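Plukum shared kitchen, Plivgate building
Minutes, 2019-10-18

Table top. The Mokeser quote to refinish the long table came in at 917. Several members asked what it would buy, as the finish looks sound enough and the last refinishing was supposed to hold until June. One member doubted that any oil keeps off cup rings, whatever the brochure promises. Not approved. Mokeser to be asked for a price on one coat only.

Steel tumblers. The proposal is to replace the glasses with up to 14 steel tumblers from Šindelář. The claim that steel saves money was questioned – no figures were brought.
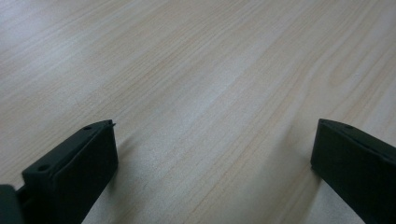
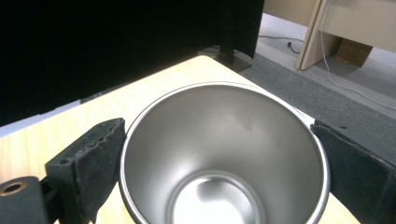 Who pays if the tumblers go missing, as the glasses did? The kitchen budget pays, and the order stays at three until the spring count.

Vote on the trial order of three: 9 in favor, three against. Those against wanted it noted that steel cups get too hot for tea and that the supplier's sample was never tried with any.

Shelf labels. Held over again. The draft wording is still too long to fit.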